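Working near a powered hand: bench rules, short version

Last edit 2021-07-31, Marilou Layug. Replaces the May sheet, toss that one.

Quick how-to for anyone running or helping with a two-hand setup at the Clarnus bench. Long version is in the Teltunen binder, section 13. Read that too. This is the stuff people skip.

Before power

Sign the sheet. Name, time, which hand. If two people are at the bench, one of them is the operator and the other one does not touch the laptop. Decide out loud.

Clear the reach zone. Reach zone = everything the arm can get to, not everything it's supposed to get to. Tape on the floor is the edge. If tape is peeling, redo it first.

Cables off the edges. Loops hanging next to a table are the number one snag we log. Tie them back or run them under.

Find the stop button. Put your hand on it. Press it, check that the light changes, reset. Every session, even if somebody did it ten minutes ago.

Power up

Hands first, arms second. Wait for the finger lights on both. One missing light = stop, write it down, get Bhavana Pinto. Do not wiggle the connector yourself.

Speed limit stays at 100 until the homing routine is finished. Units are mm per second, the screen doesnt say so. Full speed only with everybody outside the tape.

Person at the table

This is where most of the write-ups come from. You need to reset an object, fix a grip, look at something. Fine, but:

1. Say "going in". Operator answers "holding" and pauses both arms.
2. Wait for the answer. No answer, no going in.
3. Go in from the side away from the thumb. The thumb closes hardest.
4. Face stays back from the fingers. Lean with your arm, not your head.
5. Out, say "clear". Operator resumes.

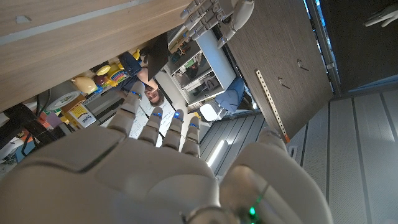
Blue lights near the fingertips, green at the thumb base. Second hand over by the table, operator's side beyond. Check both hands before you call it.

Paused is not off. A paused hand still holds torque and can drift. If you need to be in there longer than a quick reset, power down properly and tag it.

Sleeves: close fitting or rolled. No lanyards, no rings. Long hair tied.

Objects

Soft or light ones for training, toy fruit is good. Keep spares on the shelf and put them back after. Nothing glass. Nothing with liquid in it, yes that includes your coffee.

After

Park, arms off, hands off, in that order. Reverse of power up. Wipe the fingers. Log any contact with a person even if it didnt hurt, form 482, the Arstead copy goes in the tray and the other one to Subramaniam.

Questions to Marilou or Bhavana. Changes to this page go thru Marilou only.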